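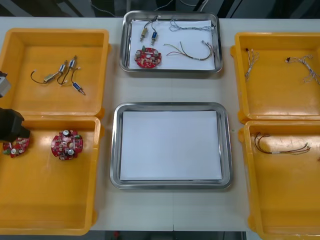
Sorting table with the six trays, orange plastic left and right, stainless steel in the middle

Trernent Repair & Hobby Help > Workshop > Storage and Sorting

How do you keep small solenoids and bare boards sorted without the wires knotting up?

solder_and_tea
Posted Sat 5 December

I'm sorting a mixed lot of parts that came out of old vending and dispensing equipment. The lot was sold by weight by Howells, the surplus place, and the listing said 94 solenoids plus boards. I haven't checked the number yet.

My setup is a white table with six trays on it, in three columns of two. The top left orange tray has small cylindrical solenoids with their leads still on, and the one below it has round red circuit boards with a hole in the center. The top middle tray is steel, so I put a sheet of white paper in it before I set any solenoids down.

Two problems. First, the thin wires with the small white connectors tangle as soon as there are more than three or four solenoids in a tray. I lift one and get all of them. Second, I don't know how to group them. Some have a brass-colored body, some are plain silver, one is silver with a blue band, and there's one with a blue body. Is color a safe way to sort these, or should I be testing every one?

Also, is it bad to let the boards lie in plastic trays? They have capacitors standing up on them and I've been laying them in loose.

I'd like to get this finished without buying a lot of new bins. I have 7 empty boxes left over from another job and that's it.

3 answers

relaybox
Posted the same day

Don't sort by color. The finish on the body tells you very little about the coil. I've had brass-colored ones and silver ones that measured the same, and two silver ones that looked identical and were meant for different voltages.

Sort in this order:

Body diameter and length first. A cheap caliper is fine. Put anything that doesn't match in its own pile for now.

Coil resistance second. Set the meter to ohms, touch the probes to the two contacts in the connector, and write the reading on a bit of masking tape around the leads. Open circuit means a broken coil or a broken wire, so check the wire close to the body before you throw it out.

Plunger or pin third. Push it with a finger. It should slide and, if it has a spring, come back. A sticky one may only need cleaning.

After that you can split by color if you want to, for looks.

For the wires, coil each lead around two fingers and hold it with a short piece of painter's tape or a twist tie. Do it the moment the part comes out of the big box, before it goes in a tray. It takes a few seconds each. If you wait until they are in the tray you are already untangling. Don't wind the lead tight around the body, it pulls on the spot where the wire goes in and that's where they break.

When they are taped, lay them all the same direction with connectors toward you. You can fit a lot more in a shallow tray that way.

On the boards: ordinary plastic trays can build up static. Whether that hurts your boards depends on what's on them, and you probably won't know. I would put them in antistatic bags, one per bag, or stand them in a box with antistatic foam between. Don't stack them bare. The capacitors are the tallest thing on the board and they take the weight of whatever is on top.

knobs-n-dials
Posted two days later

I just use egg cartons. One solenoid per cup, wire stuffed in on top. Works ok. The cardboard ones, not foam.

hallwaybench
Posted two days later

Agree with relaybox on the resistance. A few things to add.

Paper in the steel tray is a good idea and I'd do it with all of them. Small parts slide on bare steel every time you bump the table. You can also write on the paper. I draw lines on mine and put the reading next to each row, then when a tray is full I fold the paper in with the parts and it becomes the label.

For long-term storage I went to a Nestura drawer cabinet, the shallow one, but your leftover boxes will do the job. Freezer bags inside a box are fine too. The Grotolar bins are too deep for parts with leads, everything sinks to the bottom and you're back to a knot.

If you want to test that they pull in as well, use a bench supply with a current limit and start low. Keep it on for a second or two only. Plenty of small solenoids are made for short pulses and get hot fast if you hold them on.

I'd also count before you tape anything, in case you need to go back to the seller.

solder_and_tea
Reply to hallwaybench

Thanks. Counting tonight, then tape and meter. I'll order bags for the boards.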